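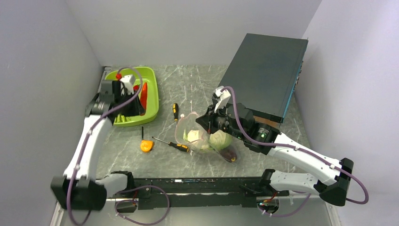 3.2 Household sorting of fresh produce

The second part of the survey dealt with what households do with vegetables between purchase and cooking. Questionnaires were sent to addresses in Limura and Garneck in July, and 1391 were returned in usable form. Respondents were asked where they put fresh vegetables on arriving home, whether different kinds were kept together, and how long each kind was usually kept before it was eaten or thrown away.

Storage habits differed more between the two towns than between income groups. In Limura, where most homes in the sample have a cellar or an unheated pantry, root vegetables were seldom refrigerated. In Garneck the refrigerator was the usual place for all produce, including tomatoes and onions. Mixed storage in a single open container, as in Figure 2, was reported in both towns and was most common among households that shop once a week.

Figure 2. Peppers and other vegetables can differ widely in size and shape, and are often held in one container. The bin at the upper left is lime-green plastic and holds a long red pepper together with slender light-green vegetables.

Households using mixed storage reported discarding peppers and leafy vegetables more often than those that separated them. The difference was 4 percentage points in Garneck and was not significant in Limura. We do not read this as an effect of the container alone. Weekly shoppers also buy larger amounts, and the questionnaire did not record quantities by weight. A follow-up group of 37 households agreed to keep a written diary of discarded food for up to 30 days, and their entries were used to check the recall answers.

The diaries agreed well with the questionnaires for potatoes, carrots and onions. Agreement was poor for salad greens and herbs. Several diary keepers recorded throwing away part of a bunch while having stated earlier that they rarely wasted any. Partial discards of this kind were left out of the coding scheme used by Dierckx, which treats an item as either eaten or wasted, and they probably account for much of the gap between the two sets of results. The coding scheme was therefore extended with a third category for the Asgate pilot described in Section 4.

Responses received after 2020-12-31 were excluded. Missing answers on storage place were treated as a separate group and were not imputed. Results by household size are given in Table 5, with the wording of each question in Appendix B.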